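Bindery notebook, January
Lirkano, second printing

Started 8.15. Heating had been off overnight, so I left the glue on the side to come up to room temperature and did the collating first.

Where we are: Fustach delivered 700 sets of folded sections for the Lirkano reprint. Same text as the first printing apart from the corrections Kolbrún sent in the autumn, new title page, and the map moved from the back to the front at the author's request. Sewn, cased in cloth, printed jacket. 545 are promised to shops and subscribers and the rest go into the store.

The book has 11 sections. Section four has been a nuisance from the start. The fold is off by a couple of millimetres on a good part of the delivery, and the page numbers drift up and down as you flick through. Most readers wouldn't see it. Jintana saw it straight away and has marked the worst ones with a pencil cross on the back fold. Rang Fustach and spoke to Villads Hjaltested. He said the folder was reset part way through that section, and he will rerun it if we send back the bad ones. Asked him to keep the same paper batch, as the last lot of Bach cream they sent was noticeably yellower than the one before.
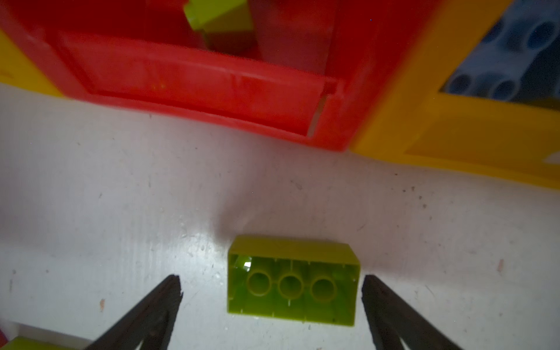 Sewing. Trying the thinner thread on this printing. The first printing came out too fat at the spine, and after rounding it never sat properly in the case. Sewed two dummies yesterday afternoon, one in each thread, and pressed both overnight. The thin one is clearly better. The swelling is small enough that I may not need to knock it back much. It does cut into the paper if you pull hard at the kettle stitch, so go gently there. Kári tore the last section of his trial copy that way and so did I.

Note for whoever sews next: pull along the line of the spine, towards the open end. Don't pull up and away from you. Wax the thread lightly, one pass. Too much wax picks up fluff from the bench and leaves a grey line in the middle of the section.

Glue. First coat thin, worked well down between the sections, then leave it until it stops feeling tacky before rounding. I rounded one too early this morning and the back slipped. Put it aside for the sample shelf. Mull goes on with the second coat. We are short of mull – what's left on the roll won't see us through, and I've asked Hjalti to put some on the next order.

10.40. Kolbrún called about the endpapers. The author wants plain dark green, as in the first printing. The marketing person at the publisher wants a printed pattern taken from the jacket. I said we could do either, but the plain stock is here and the printed one doesn't exist yet. She is going to ask again and let us know. I'd prefer the plain. It is a quiet sort of book and the jacket is loud enough already.

Read a bit more of it over tea, from the spoiled copy. I hadn't got past the second chapter when we did the first printing, and it's better than I gave it credit for. The ferry part is very good. The brother comes back into it too suddenly for my taste, but Jintana says to wait until the end before I complain.

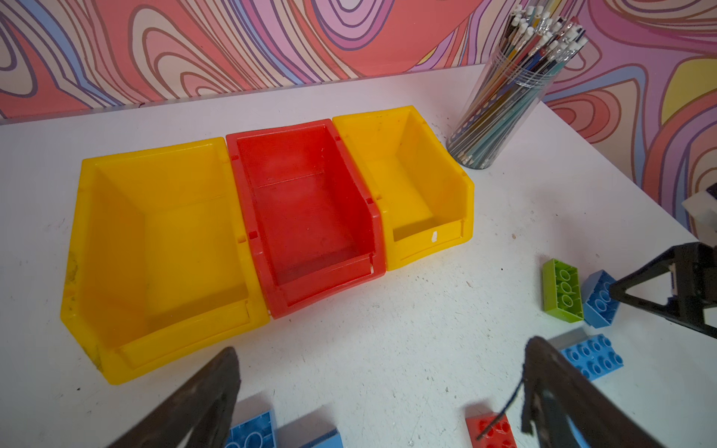
Cases. Board is the same weight as last time. Cut the spine hollows a touch narrower to suit the thinner thread. I made three trial cases with different joint widths and tried each on the dummy:

Narrow joint: opens stiffly, the board lifts the first leaf with it. No good.
Middle joint: opens flat enough, closes square. Best of the lot.
Wide joint: opens very easily but the boards feel loose and the head of the spine sags a bit.

Going with the middle one. I've written the measurement on the lid of the jig and on the job card. Please don't rub it off the lid, it happened last time.

Cloth. The green takes glue marks badly. Any spot on the outside dries shiny and will not come off with a damp rag, it just spreads. Clean hands, and change the waste sheet after each case, even if it looks all right. The blocking foil also needs more heat on this cloth than on the old grey one. First tries left the tail of the K in Lirkano half missing. Turned the heat up slightly and held a little longer, and the title came out full. The Sutarar device on the spine is still filling in at the small loop. Could be the block. Kári will look at it under the glass and clean it with a brush before we decide whether to have a new one made.

1.30. Hjalti back from the post. No sign of the ribbon. We agreed to do the first batch of 70 without markers on the shelf copies and keep the ribboned ones for subscribers, who were told they would get one. Ribbon has to go in before the second lining, so those copies wait.

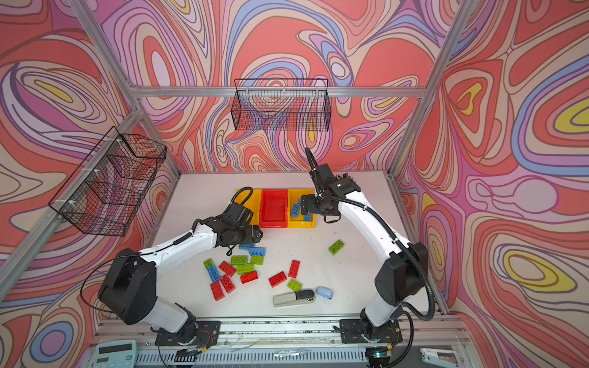

Jackets. They arrived flat and trimmed. The flaps have been set out for the old spine width, and with the thinner book the title sits slightly towards the front board. I folded a few by eye and it can be corrected by taking the difference into the front flap. Jintana made a card template for this. It's in the top drawer with the bone folders. Use it for every one, as folding by eye gave me a different result each time.

Also on the jacket: the quote on the back still has the full stop outside the inverted commas, which Kolbrún asked to have changed. Too late for this printing. I've told her.

Pressing. Roughly half the first batch is between boards now. Brass edges well into the joint, and check they haven't crept before tightening down. Leave overnight.

To do
– Send bad section fours back to Villads, with Jintana's list
– Decision on endpapers from Kolbrún
– Mull, ribbon, one more tin of paste
– Clean or replace spine block (Kári)
– Sharpen the guillotine blade, the bottom few sheets are tearing at the corner
– Two pressed copies to the author, jackets on, when they come out

Stopped at 5. Glue brushes are soaking in the sink.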